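Wrist cam exposure on a white table, arm keeps missing the box rim

flurina_z
Posts: 60
8/23/20

I have a small arm on a bench in our shared workshop. Two-finger gripper, camera mounted at the wrist. The job is simple on paper: reach into an open cardboard box, pick up what is inside, put it on the table. The arm runs on a Skimel controller and I wrote the rest myself.

The trouble is the table. It is white, the lights are overhead, and one side of the picture goes nearly pure white. Auto exposure then keeps changing as the wrist moves over the box and back out. My rim detection finds the near corner most of the time and loses the far right one. Out of 494 tries, the log shows the far corner missing in more than half.

View from the wrist before it goes in:
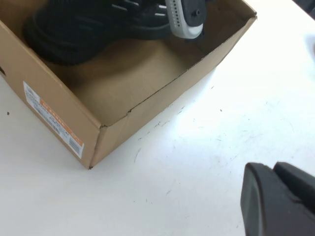

Wrist camera, start position. Cable and adapter in the box, gripper lower right.

I have exposure on auto, gain on auto, no filter. What would you change first?

nhaslam
Posts: 1,621

Lock the exposure. Set it by hand with the arm over the box, so the cardboard looks right, and let the table blow out. You don't need any detail from the table. Lock the white balance too while you are in there.

Grotell_Leo
Posts: 212

Disagree with locking it. If the lights in a shared shop change during the day, a fixed exposure is going to be wrong by evening. I would fix the table. Put down a sheet of gray craft paper, matte, and tape the corners. A couple of dollars. Mine has been down since December and I have replaced it once.

Also your table is scuffed. If you are doing plain edge detection, those scratches give you short false edges near the box.

flurina_z
Posts: 61

Paper is possible but other people use the bench and I would have to take it up every time. The scratches do show up as edges. I throw away anything under a certain length, so they are not what is hurting me.

kaja_b
Posts: 340

Two things.

1. You are looking for the rim as four straight lines. Look at the lower edge of yours, where the front wall meets the side. It has a kink and a dark notch at the seam. A line fit is going to split there. Fit a quad to the whole outline and allow some slop.

2. The black cable is going to be your next problem. Coils in deep shadow, in the back corner. If you lock the exposure for the table you will have nothing in there to grab. Go for the light gray piece first. It is the brightest thing in the box.

nhaslam
Posts: 1,622

Kaja, I said to lock it for the box, so the shadows should come up some. Agree on the adapter first.

kaja_b
Posts: 341

Missed that, sorry. Then we agree, mostly. I still would not trust one exposure for both the rim and the cable. Take two shots from the same pose, one short and one long. The arm is standing still anyway.

Engelbert L.
Posts: 88

Why use the camera for the rim at all? Screw two strips of wood to a board, push the box into the corner, done. The box is then in the same place every time. I ran a Kristiansen feeder that way for years with no camera.

Grotell_Leo
Posts: 213

That only works if the boxes are all one size.

flurina_z
Posts: 62

They are not. Whatever comes in the mail gets used, which is the point of the project.

Engelbert L.
Posts: 89

One corner of the fence still gives you one known corner of the box, whatever size it is. You would only have to find the far sides. I would do that before writing more code.

flurina_z
Posts: 63

OK, that is fair. The board can come off the bench when I leave, so it beats the paper for me.

First round done with exposure and white balance locked, no fence yet. Far corner found on 5 out of 5 starts, which is too few to mean much. I will do the two-shot version next and leave it running longer. Does anyone know if the Skimel can hold the pose and trigger the camera itself, or do I need to send both from the PC?

nhaslam
Posts: 1,623

Send both from the PC. The trigger output works, but you have to put in your own delay for the arm to settle.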